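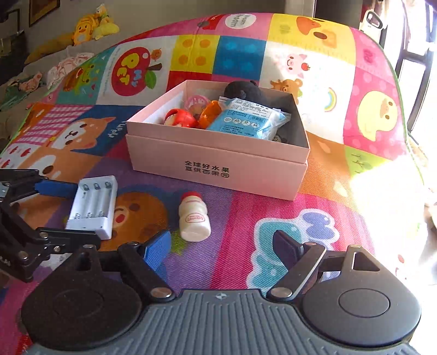
Why had the actress come home to Skukesville a week before the gala? She wanted to sit in her grandmother's kitchen for a while, and be somebody's girl again instead of the star of Livska.

So she sat, and the kettle went on, and her grandmother (who had seen all 197 episodes, some of them twice) asked if the handsome doctor was really leaving in September.

"He is, Gran, but you mustn't tell the bridge club."

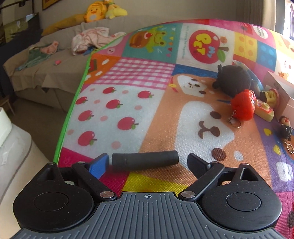

The Night of the Gala

She wore the old green dress, waved to the photographers outside the Probert, and telephoned home before dessert.

240 shares | 2 comments

© Clulenthorpe Stories | Contact | Back to top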